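Vimden Satellite Spotting Kit: a season under the stars with it

Posted 7/18/22

I have been meaning to write this one up since February, when the Vimden kit first arrived on my porch, and I kept putting it off because every clear evening seemed better spent outside with it than indoors typing. So forgive me if I ramble a little. I've had a lot of nights to think about this thing!

For anyone new to the hobby, the idea is simple. There are a great many satellites going over your house every night, and for an hour or two after sunset some of them catch the sun while you are standing in the dark. You don't need a telescope. What you need is to know where to look and when, and that is what the kit sets out to teach you. You get a pair of wide binoculars, a folding sky dial, a red flashlight, a spiral-bound guide and a year of the Tillus pass predictions, which come to your phone or (bless them) as a sheet you can print.

The binoculars are the best part. They aren't powerful, and I think that was a wise choice, as a satellite moves along at a fair clip and anything stronger would have you swinging around trying to find it again. The focus wheel is stiff when it's cold out but it stays where you put it. I wear glasses and could see the whole field with the eyecups folded down, which I can't say for the pair I used before. The strap is thin and scratchy, so I swapped it for an old camera strap the first week.

I was less taken with the sky dial. It's a good idea, and when I finally understood it (page 126 of the guide, and why they put it that far back I don't know) I was lining up passes without touching my phone. But the printing on the inner ring is tiny, and under a red light the orange figures vanish completely. I went over mine with a black pen and have been happy ever since.

Now the Tillus predictions. Over the spring I kept a log, as I always do, and out of 126 passes I went out for, 100 were there when the sheet said they would be. Most of the others I blame on clouds or my neighbor's porch light. It does well with the space station and the older rocket bodies, which tumble and flash in the loveliest slow way. It does less well with anything newly launched, when the orbits are still being worked out. If a launch is what you're after, I'd check a second source the same afternoon.

The guide itself is a pleasure, plain and friendly, with a long chapter on why some satellites go over the poles and others never do. There's a section on weather satellites that I have read twice. I could have done without the glossary of rocket stages, but my grandson has just about memorized it, so what do I know.

I paid $475, and I did swallow hard. You could put together something close to it for less if you already own binoculars. The Katona starter set is cheaper and its dial is easier to read, though its binoculars are dimmer and you get no predictions at all. If you're buying for somebody who is starting from nothing, I'd still go with the Vimden, and I'd tuck in a black pen.

One last note on the case, a zippered Skurkberg with foam inside. It holds everything snugly until you add a pair of gloves, and then it won't close. I carry the gloves in my pocket.

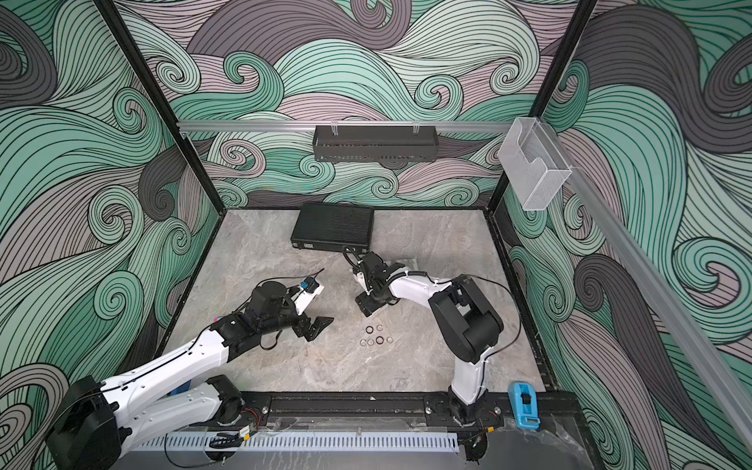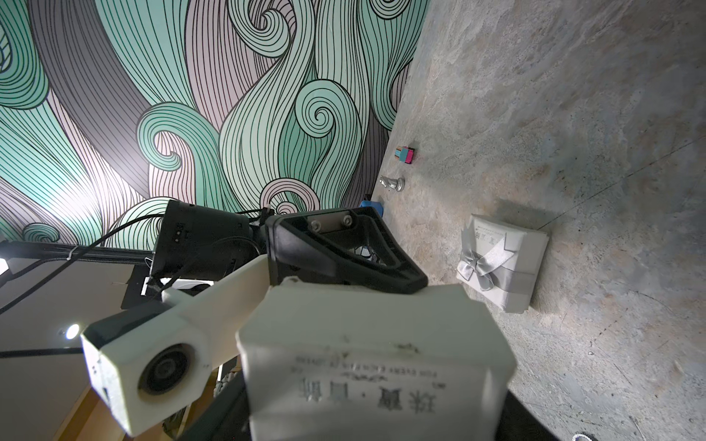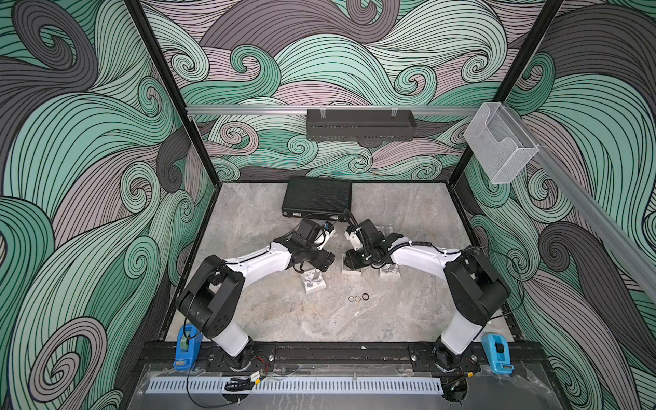 Top and bottom, the wave-patterned walls; in the middle, the white gift box up close.

I'll add to this when my year of predictions runs out and I find out what they want for the next one.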